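Robots join the benches at Gradell, and the day shift likes it

STOMHAM, Tuesday, July 14, 2026. It has been a busy summer at the Gradell parts shop on Mahasneh Road, and a pretty exciting one too. Two mobile robots are now working among the benches, fetching machined parts, setting them down at the fixtures and taking them away again when the fitters are done. The system goes by the name Skonon, and after a cautious spring of trials it is now part of the regular day shift.

The numbers are already good. Skonon handled 3,342 parts in June, its first full month, and the shop expects to reach nearly 4,000 a month by the end of August. Every one of those used to be carried by hand, often by the same fitter who was supposed to be checking it. On a heavy day that meant a lot of walking with a full tray, and a lot of sore shoulders by Friday.

Now the fitters mostly stay put. They check, measure, deburr and sign off, and they send for the next piece from a screen at the end of the bench. Several of them have asked to learn how the routes are set up (the shop was hoping they would!), and a first group has finished its training. They can teach the robots a new pick, change a drop point and clear a stopped job without waiting for a technician to drive over.

All 55 people on the payroll are staying. That was promised before the trials began and it was repeated at the June meeting. What is changing is who does what. Two fitters have moved to a new role planning the robots' day, and the old runner job, which nearly every newcomer started in, is gone. New hires now begin in inspection. Some of the older hands worry that beginners won't get to know the shop the way runners did, and the shop has agreed to rotate newcomers through every bench in their first weeks.

The floor took some getting used to. Yellow markings show where things go and where people should keep their feet clear, and the layout has been redone more than once after complaints from the people who walk it. The aisle by the back door was too tight for a cart and a person to pass. It's wider now, and the fitters picked the new line themselves.

There are still rough spots. Shiny parts under bright lights can be hard for the grippers to judge, and a job stops altogether if a fixture has been nudged out of place. Stops are logged at the bench and gone over each morning, and the list is getting shorter. The night shift gets its turn in August, with the same training first.

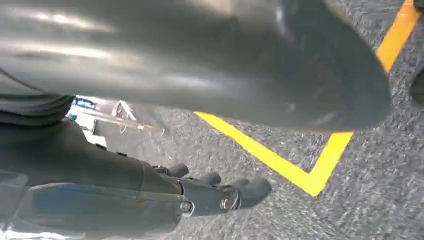
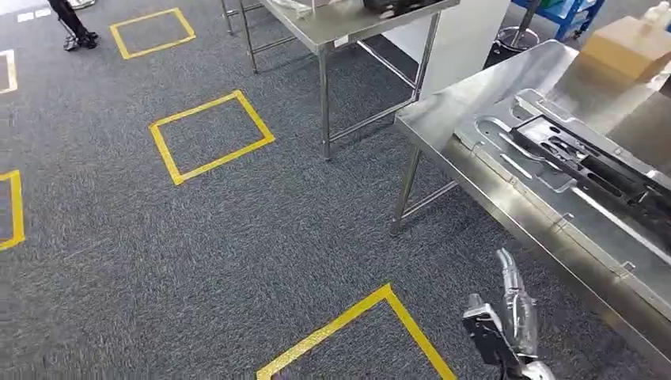 A gripper and yellow floor markings at Gradell in Stomham.

Meenakshi Lodhi is glad the trays are gone but wants the training hours to be kept in the schedule for good. She said she had learned more about the parts in two months of standing still than in years of carrying them, and that the night shift should get every bit as much practice time as the day shift had, "even if August turns out to be crazy."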